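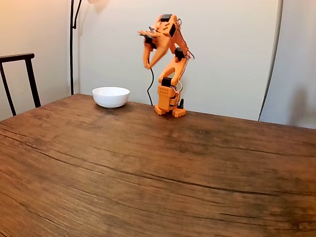
I have a weakness for plain white bowls, and it has gotten me into trouble at every pottery open house I've ever gone to. So when my neighbor Olga Pacheco told me Gustus was opening its doors for a day, I had my coat on before she finished the sentence. They make tableware, mostly for restaurants, and normally you can't just wander in. My favorite thing of the whole visit was sitting on the big wooden table in the tasting room: a white ceramic bowl with smooth round sides and a plain rim, no pattern, no fuss. I must have walked past it five times (okay, more).

Travel > Day Trips > Factory Visits

2019-10-27 | By Filipa Pinheiro

We use cookies to remember your settings and see which pages get read. Accept | Manage choices

Getting there was the hard part. The building is behind the old Moroz flour warehouse, and my phone kept sending us to the loading dock. If you go, ignore the map, keep the river on your left and turn in at the second gate. Parking is free but tight, and Olga's door now has a tiny scratch that we are not discussing.

They take people around in groups of 23, and ours was led by Valter Caldeira, who runs the glazing room and talks faster than I do! He started us off with the clay, which comes in already mixed and gets left to rest before anyone touches it. Then the presses, which are loud, then the trimming benches, which are lovely and quiet. I could have stayed at the trimming benches all afternoon. A woman there was cleaning up rims with a damp sponge, one after another, a quick half turn and done, and when she let us try it I took a chunk out of mine right away.

They turn out 3,000 pieces in a good week, Valter said, and February is their slow month, so that's when they fix the kilns and try new shapes. The shape everybody was asking about is called the Vitell, a wide soup bowl that comes in three sizes. I liked the medium. Olga thought the medium was too deep for salad and too shallow for soup, and we went back and forth on that all the way to the drying racks.

The glazing room smelled like a wet sidewalk. You'd think white would be the easy color, but Valter says it's the one that gives them the most headaches, every speck shows. Seconds go on a shelf by the door, and I couldn't find the flaw on half of them. He showed me one pinhole the size of a grain of salt. Fine, but I'd still eat cereal out of it.

Back in the tasting room they fed us, which I hadn't expected. Rodrigo Sampaio had a pot of chickpea and spinach stew going, and there was bread from Skasach, the bakery across the bridge (get the seeded one, it goes early). The idea was that you eat the same stew out of different bowls and see if you notice anything. I noticed that the heavier one kept mine hot longer and that I wanted seconds. A man from another group was very sure the stew tasted saltier in the narrow bowl. Maybe it did.

The shop is small and the line was not. Prices are fair, the seconds are cheaper, and they wrap everything in newspaper. I came home with 4 bowls and one saucer that doesn't match anything I own. Bring a bag with a flat bottom.

A few things for next time: wear shoes you don't mind getting dusty, and take the earlier tour. The whole walk around takes about 53 minutes, plus however long you hang out over the stew. There's no elevator to the upper floor, but Tiago Tavares at the front desk told me the ground floor tour skips only the pattern archive. We did go up, and it's mostly drawers, though I did like the old gravy boats.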